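Gileck Opens Its Gripper Trials to Visitors and Shares First Results

Gileck is happy to announce that its long-promised side-by-side trial of robot grippers is well under way, and that customers, students and anyone else with a soft spot for picking machines are warmly invited to come and watch the work through the end of December.

The trial compares 2 grippers, the Wuvis and the Masby, on the same arm, with the same controller and the same set of everyday items (yes, the very ones you might find in a kitchen drawer or a nursery!). Each gripper works through 9 rounds of picking from a bin, and so far the team has logged 3143 attempts between them, with every miss written down as carefully as every success.

"We have been asked for years which gripper we would buy with our own money, and we always gave a long answer," said Selina Baumgartner, who leads the trial at Gileck. "I'm afraid the answer will still be long, but at least now it will have numbers behind it, and people can come and argue with us over coffee while the arm keeps working."

Early results show the Wuvis doing better on small boxes and the Masby ahead on bottles, while soft goods remain hard for both. A glove with deep folds asks something quite different of two fingers than a scoop lying flat on the bin floor, and the team plans another 1000 attempts on such pieces before drawing up its final tables.
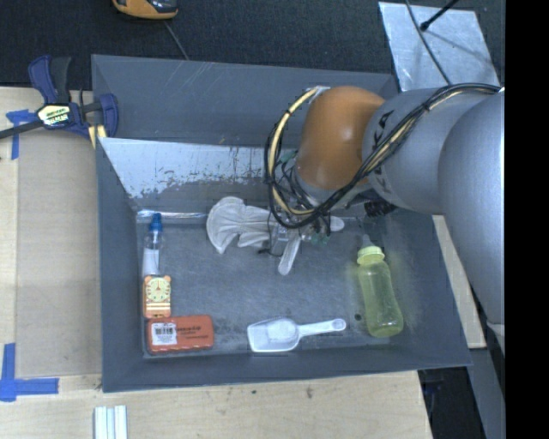
Remo Ruchti would like to see finger wear reported alongside the success rates, and says that a gripper which picks well in its first week but needs new pads by its third is no bargain for a small shop. Gileck has agreed to add pad changes to the log.

Visitors are welcome from 2 in the afternoon at the Reisinger building, and there is no charge.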